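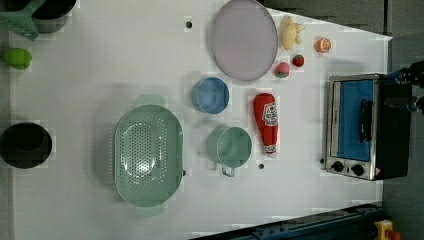 My novel finally has a publisher, and a launch party

Posted 5/10/23

I've been sitting on this for weeks and my sister says I've become unbearable, so let me just type it. The Salt Ledger is going to be a real book! Patell Press is bringing it out in October, all 401 pages of it, and I have a box of advance copies by my front door that I keep finding excuses to walk past.

Those of you who've been reading these posts since the beginning will remember that it started as a short story about two cousins who inherit a ferry office in a town called Mabuza (my made-up Mabuza, a river town with one bank and far too many dogs). The story ran in Hirkora, the quarterly, and I thought I was done with those two. Then I wrote a second one to find out what happened to the money. Then a third, which was terrible and went in a drawer. By the time I admitted I was writing a novel I had 164 pages and no middle.

The middle is where Luminița Marinescu comes in. She's my editor at Patell, and she read the whole manuscript on a train and called me from the platform. Her first question was why the older cousin, Teo, never says a word about his mother until the last chapter. I gave her a long answer with the word "restraint" in it. She let me finish, and then she asked again. I went home and wrote the kitchen chapter that same night, and it's now the part early readers bring up most.

We went through four drafts together after that. I lost a flood, a wedding, and a whole subplot about a forged receipt that I loved and still kind of miss. (If there's any interest I'll put the receipt chapter up here sometime. It doesn't spoil much.) The ending moved too. For years the book closed on the younger cousin, Ines, locking the ferry office and walking uphill. Now she stays inside and the last line belongs to somebody else, and I'm not going to tell you who.

People ask me if it's autobiographical. My grandfather did keep the books for a boatyard, and he did have handwriting so small that my aunt needed a magnifying glass to settle his accounts. The rest I made up, including the dogs. My mother has already told me which character she thinks she is, and she's wrong, and I've decided to let her have it.

The cover is by Manikandan Subramaniam, and I could go on about it all day. He sent sketches in the spring and I picked the wrong one. Luminița picked the right one, with the open ledger and the river coming in over the bottom of the page in that inky blue-green. It looks like something I would pull off a table in a store without knowing anything about it, and that's all I ever wanted from a cover. Manikandan also drew the little map inside. He asked me which side of the river the bank was on and I realized I'd put it on both, in different chapters. So that got fixed, three days before the files went to the printer. Thank you, Manikandan! 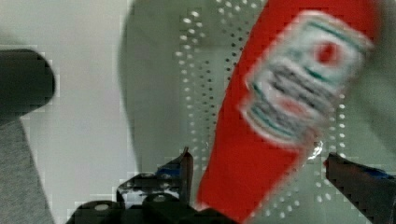 The launch, and where to get the book

We're having the party at Cokilden Books, the store with the green awning and the creaky stairs, on the first evening of October at seven. It's free and you don't need a ticket, but they'd like you to call ahead or sign up at the counter so they know how many chairs to haul up from the basement. I'll read from chapter two, the one where Ines goes looking for the missing ledger and finds Teo asleep in the ticket booth. After that Luminița and I will talk for a bit and then take questions. There will be wine and a cheese thing my brother-in-law has promised, and we'll be out of there by nine so the staff can go home.

If you can't make it, Cokilden is taking orders for signed copies now. Tell them what name you want written inside and please spell it out, even if it's Ann. I've already wrecked one copy for a very patient Geoffrey. Any other bookstore can order it too, and your library will usually consider it if you put in a request, so go bug your librarian for me.

An excerpt from the opening goes up on the Patell site next month, and Hirkora is reprinting the original story in its fall issue, with a short note from me about how much changed between the two. I reread it for the first time in ages to write that note. Teo had a mustache! I'd forgotten completely.

More soon, including a couple of library visits we're still nailing down. If you run a book club and want me to drop in by video, write to me through the contact page and I'll do my best to get to everybody. Right now I have to go practice reading out loud, which I do to the cat, who leaves.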